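Search tickets
Type a keyword

Ticket: Shared calendar sends the reminder one hour early

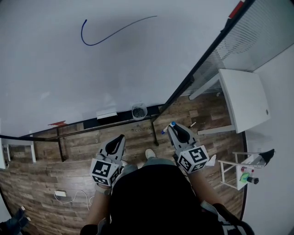
June 24, 2021, by Jintana Thammasiri

The problem was reported by Oriana Herrera from the Doherty office. All meetings in the shared Ziltik calendar show the correct time on the screen, but the reminder e-mail comes one hour too early. Her own private calendar is fine.

First I checked the time zone in her profile. It was correct. I logged her out, cleared the browser data and made a test meeting for 3 pm. The e-mail said 2 pm again.

Then I asked Roxana Mosquera in the same office to open the same calendar. She has the same fault, so I stopped looking at Oriana's computer.

Next step was the mail server. Nattawut Somboon looked in the log for me and the clock there is right. He also sent me the raw text of one reminder – the wrong hour is already inside when it arrives to us.

I found in the old tickets that this calendar was made last October, when the office moved from Ketside. The calendar has its own time zone setting, separate from the user's, and it was "Fixed, no summer time". Only the owner can see this page. The owner is Shagufta Dhanial, so I had to wait for her until after lunch.

Shagufta changed the setting to "Follow local time" and saved. New test meeting: reminder correct. Old meetings: still wrong. The reminders for these are stored already and must be written again. There are over 80 of them, and I started the "Rebuild reminders" job at the end of the day.

Status: waiting. Please do not edit repeating meetings while the job is running. I will check tomorrow morning with Oriana and close the ticket if she agrees.

Contact the help desk | © 2021 Ivska | Back to top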